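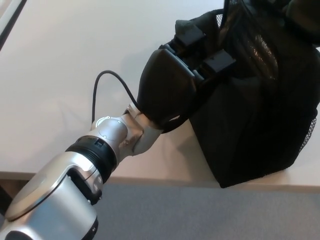 比赛开始前多久应该给计时计分系统通电?
建议在球队热身之前通电。主机自检和各显示屏配对需要几分钟,赛前还要留出时间由记录台人员核对节时、队名和蜂鸣器音量。如果场馆当天有多场比赛,中间不必关机,用“新比赛”功能清零即可。

第三章 现场安装与赛前设置

本章适用于 Zingate 篮球计时计分系统的标准套装。套装由主控台、主计分屏、两块进攻计时屏和连接线组成。使用 Samir 无线模块的用户,请先读完 3.3 节再通电。旧款主控台(序列号以 554 开头)没有“暂停分类”菜单,涉及该菜单的步骤可以跳过。

3.1 摆放主控台

1. 将主控台放在记录台中部,屏幕朝向操作员。计时员和进攻计时员应坐在相邻的位置,两人都能看到球场两端的篮筐。
2. 检查主控台底部的 4 个橡胶脚垫是否齐全。缺少脚垫时主控台在按键时会滑动,可向供应商单独订购。
3. 主控台后方至少留出一只手的空间,用于插拔线缆。通风口在左侧,不要用记录表、毛巾或衣物遮挡。
4. 将进攻计时手柄接到标有 SHOT 的插口,将开始/停止手柄接到标有 GAME 的插口。两个手柄外形相同,插头颜色不同,灰色为进攻计时,蓝色为比赛计时。
5. 电源线最后连接。

注意:手柄插错插口不会损坏设备,但按键功能会对调。每场比赛前应各按一次确认。

注意:记录台上不要放置敞口的饮料。面板按键不防水,液体渗入造成的故障不在保修范围内。

3.2 安装计分屏和进攻计时屏

主计分屏可以挂墙,也可以放在落地支架上。挂墙安装应由有资质的安装人员完成,墙体条件和膨胀螺栓的规格见附录 B。下面只说明支架安装。

1. 将支架完全撑开,锁紧三条腿上的旋钮。
2. 先挂上方的卡扣,再将屏幕下缘推入卡槽,听到咔嗒声为止。此项操作需要两个人。
3. 支架与边线之间的距离按赛事规定执行。场地没有专门规定时,应放在球员替补区以外,并避开球员入场的通道。
4. 屏幕背面与墙面之间留出 900 毫米以上,便于检修。
5. 用地面胶带将线缆全程贴住。线缆不得横穿球场,需要绕到对侧时沿底线外侧布设。

进攻计时屏安装在篮架上方或篮架后方的地面上。装在篮架上时,使用随附的 Brernton 夹具:

1. 将夹具的开口套在篮架横臂上,橡胶垫一面贴住横臂。
2. 用随附的内六角扳手拧紧两侧螺栓,两侧交替进行,每次拧半圈左右,直到夹具不能转动。
3. 将屏幕挂在夹具上,插入安全销。
4. 系好安全绳。安全绳的另一端应固定在横臂上,不能固定在夹具上。
5. 在球场中线处观察,确认屏幕数字没有被篮板遮挡。

小心:安全绳未系好时不得允许任何人在篮下活动。扣篮会使篮架产生较大晃动,每次比赛前都应检查安全销和螺栓。

如果篮架是液压移动式的,应在篮架升到比赛高度并锁定后再安装进攻计时屏。折叠篮架之前必须先取下屏幕。 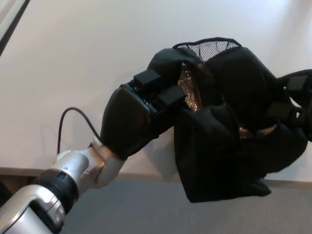

装好以后,在两端各看一遍屏幕的倾斜角度。屏幕略微向下倾斜,替补席和场上球员都能看清数字。灯光较强的场馆里,如果数字发白,可在“显示”菜单中提高亮度,也可以把倾斜角度再加大一些。屏幕表面的保护膜在首次使用前撕下,撕下后不再贴回。

3.3 连接与配对

有线连接比较简单。用随附的信号线把主控台的 OUT 1 接到主计分屏,OUT 2 接到靠近记录台一侧的进攻计时屏,再从这块进攻计时屏的 LINK 插口接到另一侧。信号线两端没有方向之分。最后一块屏幕的 LINK 插口要插上终端插头,否则时间显示可能会偶尔跳动。

无线连接按以下步骤进行:

1. 关闭主控台电源,将无线模块插入背面的扩展槽,拧紧两颗手拧螺丝。
2. 装上天线,使天线垂直向上。
3. 给所有屏幕通电。屏幕显示两条横线,表示等待配对。
4. 给主控台通电,进入“设置”“无线”“搜索设备”。
5. 列表中出现屏幕编号后,逐个选中,按“确认”。被选中的屏幕会闪烁。
6. 为每块屏幕指定位置:主屏、左端或右端。左右以操作员面向球场时的方向为准。
7. 按“保存”后退出。

相邻球场也在使用同型号设备时,两套系统必须选用不同的频道。更换频道后要重新配对。配对信息保存在主控台中,断电不会丢失,更换主控台后则需要重做。

搜索不到屏幕时,依次检查:
屏幕背面的开关是否拨到“无线”一侧;
天线是否拧紧;
屏幕是否已经与另一台主控台配对。按住屏幕背面的“复位”键,直到再次出现两条横线,可以清除原有配对。

有线和无线可以混合使用,例如主屏走有线,进攻计时屏走无线。同一块屏幕不要同时使用两种方式。

3.4 设置比赛参数

主控台出厂时预存了几套比赛规则,在“规则”菜单中选择。选择后屏幕会列出节时、加时、进攻时间和暂停次数。预存规则仅供参考,请以赛事方当次发布的竞赛规程为准。青少年比赛和三人篮球的规定在各地差别较大,通常需要手动修改。

1. 按“菜单”,进入“规则”,选择最接近的一项。
2. 按“编辑”,逐项核对。需要修改时用数字键输入,按“确认”进入下一项。
3. 在“节数”一项中,正式比赛一般设为 4。分上下半场进行的比赛设为 2。
4. 设置节间休息和中场休息的时间。休息时间结束时是否鸣响,在同一页选择。
5. 设置最后一分钟是否显示十分之一秒。
6. 进入“暂停分类”,设置各半场可用的暂停次数。球队暂停用完后,主控台会提示,但不会阻止操作员继续登记。
7. 进入“犯规”,设置全队犯规达到多少次后亮起罚球指示灯。
8. 按“另存为”,给这套设置起一个名称。Tritora 系列联赛的用户可以直接导入联赛下发的规则文件,方法见第六章。

注意:比赛开始后仍可进入“编辑”页面,但修改节时只从下一节开始生效。要更改当前节的剩余时间,应使用“时间更正”,操作方法见 4.5 节。

队名在“球队”菜单中输入。中文队名最多显示六个字,超出的部分会滚动显示。滚动速度不能单独调节,名称较长时建议使用简称。球员号码可以逐个输入,也可以在比赛中首次登记得分或犯规时由系统自动建立。自动建立的号码不会检查是否在报名表上,记录员应与纸质记录表核对。

主队和客队的左右位置在“球队”菜单底部设置。下半场交换场地后,按“换边”键,得分和犯规会随球队一起移动,不需要重新输入。换边只能在计时停止时进行。

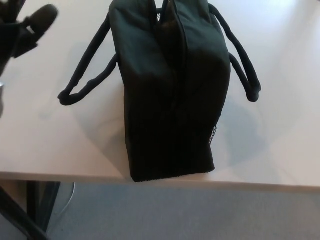

球权箭头由记录员在跳球之后设置。按一次“球权”键,箭头转向另一侧,长按则熄灭。箭头的方向在节间休息时保持不变,换边后自动调转。有些场馆习惯在记录台上另放一个实物箭头,两者应由同一人负责,免得方向不一致。

3.5 蜂鸣器与灯带

比赛计时和进攻计时使用两种不同的声音。首次安装时应分别试听,确认裁判和两队教练席都能分辨。

1. 进入“声音”菜单,选择“比赛计时”,按“试听”。
2. 调节音量。馆内没有观众时听起来偏响的音量,满场时通常刚好合适。
3. 选择“进攻计时”,重复上述步骤。
4. 需要使用篮板灯带时,将灯带控制线接到进攻计时屏侧面的 LIGHT 插口。
5. 在“灯光”菜单中选择灯带颜色。红色对应每节结束,黄色对应进攻时间结束。
6. 将比赛时间设为几秒,启动计时,观察时间归零时灯带是否与声音同时触发。

如果灯带亮起比声音晚,先检查是否使用了过长的延长线。无线连接时会有极短的延迟,正式比赛需要用回放判定压哨球的,篮板灯带必须采用有线连接。

3.6 赛前检查

以下检查应在每场比赛的跳球之前完成,由计时员操作,进攻计时员在旁确认。

1. 启动比赛计时,再停止,主屏和主控台显示的时间应一致。
2. 启动进攻计时,让它走到归零,听声音,看两端屏幕。
3. 按“重置 24”和“重置 14”,分别确认。
4. 停止比赛计时,进攻计时应随之停止。如果没有停止,在“联动”菜单中打开“随比赛时间停止”。
5. 给两队各加一分,再减去。
6. 各登记一次犯规,再撤销。
7. 按“手动蜂鸣”,请主裁判确认能够听到。
8. 核对主控台右上角的电池图标。内置电池在停电时可以维持主控台运行约 4 小时,屏幕不由该电池供电。
9. 按“新比赛”,选择“保留规则与队名”。此时所有得分、犯规和暂停均归零。

小心:“新比赛”会清除当前比赛的全部数据。上一场的记录需要保存时,应先插入 U 盘,在“记录”菜单中导出。导出过程中不要拔出 U 盘,也不要关闭电源。

检查中发现某块屏幕不亮,而比赛即将开始,可以先用备用的进攻计时屏替换,赛后再排查。没有备用屏时,应通知主裁判,由其决定是否采用场边人工报时。

3.7 赛后收存

先关主控台,再关屏幕。线缆顺着原有的弯曲方向盘绕,不要在手肘上缠紧。手柄拔下时捏住插头,不要拉线。屏幕运输时竖放,显示面之间垫上随附的泡棉板。无线模块可以留在主控台内,天线应拧下。

长期不使用时,主控台每隔几个月充电一次。存放地点应干燥,避免阳光直射,冬季没有供暖的器材室不适合存放主控台。从低温环境取出后,在室温下放置一段时间再通电。

出现错误代码时,请记下代码和主控台的序列号,对照第七章处理。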